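Reading time: 4 min

We use cookies to remember your settings. Accept / Manage preferences

Perception and Control for Manipulation
Handout 12: What the tracker tells you, and what it doesn't
Sreekumar Bangera
Revised 28 November 2021

Last session we ended on the claim, repeated in most of the papers on your list, that data from hand-held grippers is "robot-ready". I'd like you to be slower to accept that. The claim bundles three estimates together and each can fail without the other two noticing.

First, the pose of the tool over time. A wide lens helps because more of the background stays in view when the hand moves, and a background with some texture gives the odometry something to hold on to. Plain dark cloth gives it very little. Ask of any dataset which part of the view the features came from, and what happens when an arm or an object covers that part.

Second, the gripper width. The usual method is to put a fiducial marker on each finger, detect both, and turn the distance between them into an opening. It is cheap and mostly works. Note what it measures: the plates that the markers are fixed to. If the pads are soft, they bend on contact, and the plates can go on closing after the surface of the object has stopped the pads. The number in your log is then a command of sorts. It isn't the width of the object, and I have read two theses that treated it as if it were.

Third, time. Images, pose and width have to refer to the same moment. Trilero, the logging tool we use in the lab, stamps each stream when it arrives at the host, so a late image looks like a current one. Ingvar Grímsdóttir measured a worst delay of 90 ms on the Purkesgate setup in February. At a slow reach you won't see it. At a quick grasp the width signal closes before the picture does, and a policy trained on that will learn to close early.

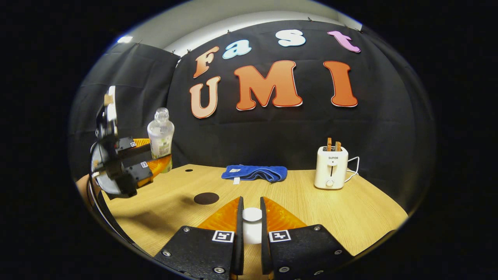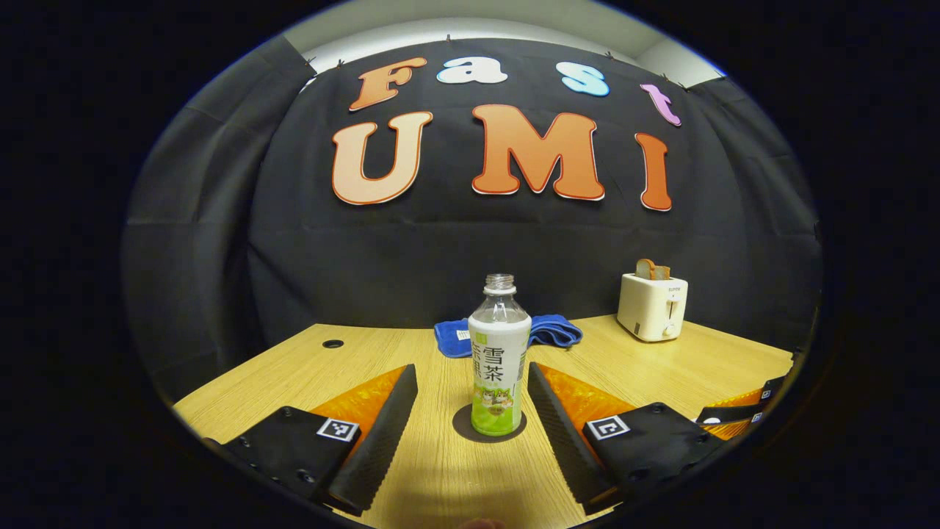

Finger markers in view in both, with the soft orange pads beyond them. In the second, the pads stand either side of the bottle.

Now the planning side. The Jokis planner takes the recorded tool path and asks whether an arm could follow it: joint limits, speed, self-collision. Episodes that fail are dropped. People describe this as cleaning. I'd call it selection, and it has a direction – reaches across the body and fast wrist turns go first, so the set that survives is tamer than the one that was recorded. If you report a success rate, report what was dropped and why. Of the 2083 episodes in the Ladefoged set, the documentation gives no count at all for rejections.

Two-handed tasks make this worse. Each tool has its own pose estimate, and the transform between the two is where the errors meet. A small heading error in each can leave the hands in slightly different worlds. Seeing the other tool's markers from time to time gives you a check on this. Use it as a check before you use it as a correction, or you'll have nothing left to test against.

For next time

Take one episode from the shared folder. Plot marker distance against time and mark by hand the first image where you believe there is contact. Then shift the width stream by 90 ms either way and say whether you could have told the difference from the plot alone. One page is enough. Don't smooth the signal first; if you must, hand in both versions.

Grímsdóttir's note on clock offsets is optional reading. I disagree with her section on interpolating missed detections – a straight line across a grasp hides the very part we care about – but the measurements are sound.

Get new handouts by email. Enter your address to subscribe. You can unsubscribe at any time.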